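Mirzaei House – Seasonal Safety Checklist, With Comments

Last updated: Nov 25, 2019

Covers the main house and the rear wing. The house is on the local historic register, so no repair that changes the outside goes ahead without a permit.

1. Front steps and porch – PASS WITH COMMENT
Handrail is firm. The second step has a loose tread. Screw it down through the old holes and do not drill new ones.

2. Parlor floor – PASS
Boards are sound under foot. The soft spot by the hearth is no worse than at the last check. Posted limit is 7 visitors at a time.
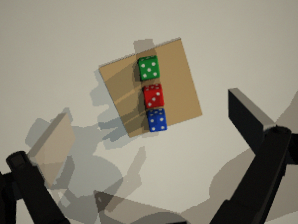
3. Main staircase – FAIL
Two balusters move when pushed. Rope off the upper floor until they are glued and pinned. Zondden Joinery has the pattern for the originals.

4. Smoke alarms – PASS WITH COMMENT
All 5 sounded on test. The one in the rear wing chirped afterward and needs a new battery.

5. Wiring – PASS WITH COMMENT
Old knob-and-tube in the attic is dead at both ends and tagged. The panel label is faded. Flarnik Electric left a new one in the office drawer, job no. 869.

6. Chimneys – NOT CHECKED
No fires in any hearth until the flues have been swept. The Ninon Street side also has a missing cap, and rain is getting in.

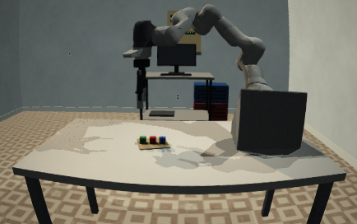 Water marks on the bedroom ceiling line up with that flue. The plaster is still tight, but tap it again in January after the first hard thaw.

7. Cellar – FAIL
Bulkhead door will not latch. The sump pump runs. Move the stored shutters off the floor – the bottom pair has started to rot. Budget for the door hardware is $200.

Items marked FAIL are to be rechecked before the house reopens.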